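October 30, 2021

Curtains, round two

So I finally took down the living room curtains. They came with the house, they were the color of weak tea, and I'd been promising myself since February that they were going. My friend Tyra came over to hold the ladder and mostly laughed at me while I fought with the rod. One of the brackets came out with a chunk of wall attached, so now I own a tub of filler too!

What I didn't plan on was how bare the room would feel afterward. We're on a corner in Hulcombe and everyone walking a dog past can see right in. For three nights I ate dinner in the kitchen with the light off like some kind of burglar. Blinds went on the list, then came off again (I grew up with blinds and I can still hear them rattling). Sheers were next, but my sister Margit said they'd remind her of our dentist's waiting room, and after that I couldn't unsee it.

Stripes were never on the list at all. I always thought stripes were for deck chairs. But I kept going back to them, the wide vertical kind in muddy browns and pinks, and I think they might do something for our low ceiling. I like the idea of a plant on the sill as well, something spiky that doesn't mind being forgotten for 12 days at a time. 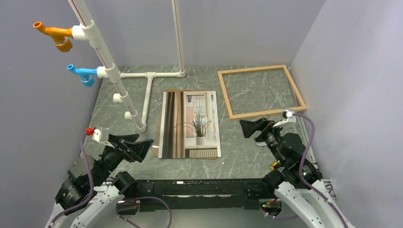

The lining is where I'm stuck. Tyra says blackout or don't bother, and she does sleep like a champion. I like a bit of morning light coming through though, and blackout fabric hangs so stiff - you pull it shut and it just stands there. Interlining is supposed to help but then you're paying for three layers of everything, and the window is wider than I remembered.

I've ordered swatches of both. If you've lined your own curtains on a regular home machine, please tell me which needle you used, because I've already snapped two on the cushion covers.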